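# Unit 6: Reading and Writing a Short Business Letter

Instructor: Sharada Arumugam. Bring this handout on Wednesday, along with a draft of your own letter.

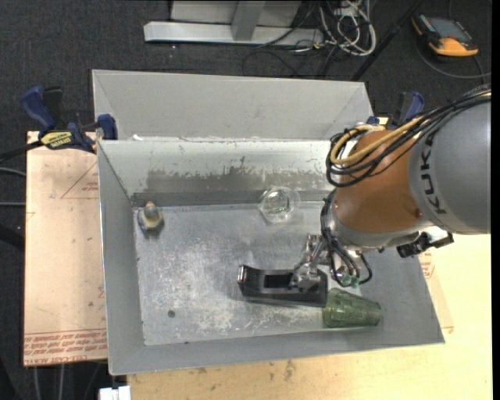 A business letter has one job, and the reader should know what it is by the end of the first paragraph. Most of the drafts from the last unit took too long to get there. They opened with the weather, the history of the company, or a long thank-you, and the request sat near the bottom of the page where a busy person may never see it.

## Parts of the letter

**Heading.** Your address and the date, then the name and address of the person you are writing to. Check the spelling of the name twice. If you write to Mawuli Kwofie and spell it "Kwofi," the rest of the letter starts at a disadvantage.

**Greeting.** Use the title and last name if you know them. If you don't know whether to write Mr. or Ms., use the full name: "Dear Ekua Amissah:" is fine. In American business letters the greeting ends with a colon. A comma is for personal letters.

**Opening.** One or two sentences. Say why you are writing.

**Body.** The facts the reader needs in order to act. Dates, order numbers, amounts, what has been tried already. Leave out anything the reader would not miss.

**Request.** What you want done and by when. This can go in the opening and be repeated here in fewer words.

**Closing.** "Sincerely," covers nearly every case. Sign above your typed name.

## A weak draft

> Dear Sir or Madam,
>
> I hope this letter finds you well. Our office in Corkville has been a customer of yours for a long time and we have always been pleased with your service. As you may know, we are a busy office and we rely on our supplies. I am writing with regard to an order which was placed by us in December and about which there has been some confusion. It would be appreciated if this matter could be looked into at your earliest convenience.

Underline the sentence that tells you what went wrong. There isn't one. "Some confusion" could mean a late order, a wrong order or a wrong bill. The last sentence is passive, so the reader can't tell who is being asked to act, and "at your earliest convenience" sets no date.

## The same letter, revised

> Dear Mr. Tetteh:
>
> In December we ordered 1,000 window envelopes from Raluton. We received 200 and were billed for the full order. Please send the missing envelopes or correct the bill by the end of the month.
>
> A copy of the packing slip is enclosed. If you need anything further, you can reach me at the Corkville office any morning before noon.
>
> Sincerely,
> Ayuba Mensah

The second version is shorter, but length is a side effect. Mr. Tetteh can now hand the letter to a clerk – or deal with it himself – without calling to ask what it means.

## Tone

Complaint letters go wrong in two directions. Some writers apologize for complaining. Others threaten on the first page. Write the first letter as if the mistake was honest. You can get firmer in the second one, and you will be glad to have a polite first letter in the file.

Words to watch:

- *obviously*, *clearly* – they tell the reader he or she should have known
- *you failed to*, *you neglected* – try "we have not received"
- *kindly* – sounds cold to many American readers; use "please"
- *very*, *extremely* – cut them and read the sentence again

## Class exercise

Work with a partner. Each of you takes one of the cases below and writes the opening paragraph only. Trade papers and write in the margin, in one sentence, what you think the writer wants. Hand the paper back without discussing it first.

1. You rented a meeting room from Agbenyega Hall and were charged for two days. You used it for one.
2. You ordered a desk from Ivholm. The drawers arrived with no handles.
3. You want to change the name on a magazine subscription.

If your partner's sentence doesn't match what you meant, revise the paragraph before you explain it.

## For next time

Finish the letter you began in class. One page, typed, single-spaced, with a blank line between paragraphs. Attach the first draft with your partner's note on it. Enclosure lines and copy lines are covered in Unit 7, so leave them off for now.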